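Robot Manipulation Lab
Handout 4: Dish rack task in simulation
Instructor: Shazia Siddiqui
Lab room: Skomar 12

What you need before you start

Your Handout 3 code should run without errors and your arm should reach the home pose from any starting pose. If it does not, fix that first. Bring your notebook. Log in with your team account, not your own, or the results will not be saved in the team folder.

The task

Your arm picks one plate out of the dish rack and sets it flat on the table without touching the other plates. You choose which plate. Most teams in past terms started with the tallest one because it gives the finger the most room. The plates next to the mug are harder and you should leave them for the second week.

All work this month is in the Taltari simulator. We move to the real arm only after a team has a passing log.

Loading the scene

Open Taltari and load the kitchen scene from the course folder. Set the random seed to 2762. Everyone uses the same seed for the first check so that teams can compare results. After the first check you may use any seed you like, but write it down with each run.

Do not move the rack or the table. You may move the sponge, the cloth and the utensil if you want a clear space to put the plate down. If you move them, note it in the log.

Planning the reach

Split the motion into four parts and write each one as its own function.

Approach. Bring the gripper to a point above the rim of the plate. Keep the wrist high so that the upper links stay clear of the rack wires.

Contact. Lower the finger slowly until the contact flag turns on. Use the slow speed setting. A fast approach will push the plate into its neighbor, and the simulator counts that as a collision.

Lift. Close the gripper, wait for the force reading to settle, then go straight up. Any sideways motion here will catch the plate on the wire dividers.

Place. Turn the plate level over the open part of the table and lower it. Open the gripper only after the table contact flag is on.

Test each function alone before you chain them. The Nikolaidis planner in the course library can do the approach and the place. Write the contact and lift steps yourself.

Common problems

The plate slips during the lift. Your friction value is probably still at the default. Check the settings file from Handout 2.

The arm shakes near the rim. Lower the position gain a little at a time. Roughly 15 percent below the default has been enough for most teams.

The planner returns no path. The goal is often inside a collision shape. Turn on the collision view and look at the goal marker.

The log is empty. You started the run before pressing record.

What to hand in

Each team hands in one log with 12 runs in a row, including the failed ones. Do not delete failed runs. Add a page of notes that says which plate you chose, what went wrong most often and what you changed. One still from the contact step goes in with the notes.

Put everything in the Grorkton folder under your team name by 5 p.m. on the due date listed on the course page. Late logs lose one point. Questions about grading go to Shazia Siddiqui during lab hours.

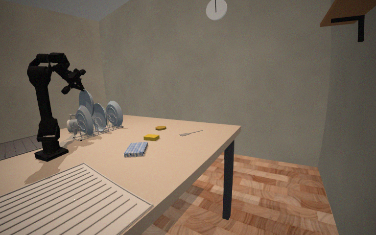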